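4.2 Why offices keep their old computers
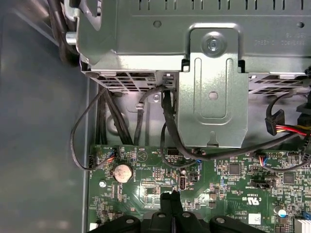
Figure 3. Inside of a desktop computer, side panel off.

Our survey of office storage in Pleltton began with a plain question: what is in the cupboard, and why is it still there? Firms answered the first half readily enough. The second half produced a good deal of looking at the floor. Of the 2624 items listed by the firms that replied, 994 were desktop computers no longer in use, which put them comfortably ahead of broken chairs and box files. Respondents tended to speak of these machines as sealed objects, with the past locked somewhere inside. An opened case such as the one in Figure 3, with its green motherboard below a grey metal drive cage, is a less mysterious affair, and we suspect that much of the hoarding we recorded depends on the lid staying on.

Three motives came up again and again. The first was data. Office managers at Venarero, the largest firm in the sample, told us that the old machines "might have something on them", a statement that is true of most things. When asked what the something might be, they mentioned invoices, a staff handbook and the photographs from a summer party. The firm had copies of the invoices and the handbook. Interest in the photographs was mixed.

The second motive was thrift. Jafri, a small lettings agency, had kept its retired computers for spare parts through two moves of premises. We could find no record of a part being taken from any of them, and the new computers would not have accepted most of what was on offer. The agency had paid a removal firm by the box on both occasions. We did not work out the sum in front of them.

The third motive, and the hardest to measure, was that throwing things away is a job and keeping them is not. Disposal calls for a form, a signature and a collection slot, usually on a Thursday. Storage calls for a door that shuts. At Tradano the form had been filled in the previous May and was found, during our visit, on top of the computers to which it referred.

A limit of the method should be noted. Almost 300 firms were sent the questionnaire, and those with the fullest cupboards may have been the least keen to open them. Several returned the form with the storage section left blank and a cheerful note about being very busy. We have treated these as missing values, though we have our own views.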